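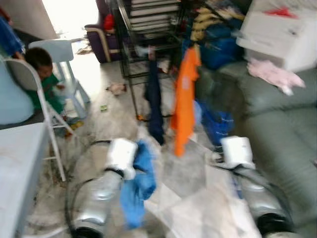 Posted by Kurniawati Tambunan, 8/4/25
Trernby Help > Two-arm setups > Grippers

Smooth fingers or ribbed pads for cloth?

Hi all! I've got a two-arm setup going at home and I'm using it on laundry and anything else soft (towels, shirts, a plaid blanket, whatever gets handed over). Since July I've been swapping between two sets of fingers, the smooth rounded Adwood ones and the ribbed Chin pads, and I can't make up my mind. The smooth ones slide under a fold really nicely but then thick stuff creeps out when the arm lifts. The ribbed ones hang on like crazy, except they pick up two layers when I only want one, and they've pulled threads on a knit top I was fond of. 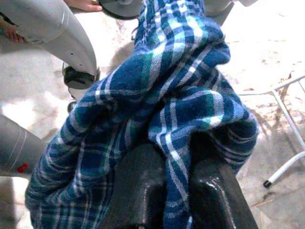

The blanket is the worst of the lot because it's fuzzy and it bunches up into rolls, so I never know if I've got one layer or four. I did 120 lifts with each set, same grip force and same speed. Smooth dropped 11, ribbed dropped fewer but I gave up counting the double grabs. Is there a middle road, or do I just run one kind on each arm?
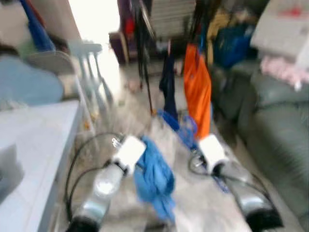
2 replies

Teodor Haugen
Run one of each, I do. Smooth on the left to get under the edge, ribbed on the right to hold. You'll need to set the closing width separately for each side or the ribbed one will squash everything. Also turn your force down before you buy anything! Most people are way too high.

Mawar Pattinasarany
I'd go the other way and keep both sides the same, mixed fingers drove me nuts when I had to hand things over from one arm to the other. What fixed the creeping for me was slowing the first bit of the lift. The gripper can be at full force and still lose a heavy fold if the arm jerks. Then I stuck thin silicone tape on smooth fingers, just on the tips, and replaced it when it got linty. Denim is a good test because it's stiff and has some weight to it, so grab it by both sides and see which one lets go first.
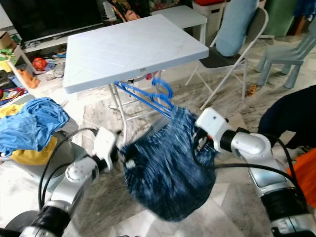
Denim held by both grippers, with two blue hangers over the top edge.

Try the slow lift before the tape, it's free. And for the knits, sorry, I still do those by hand.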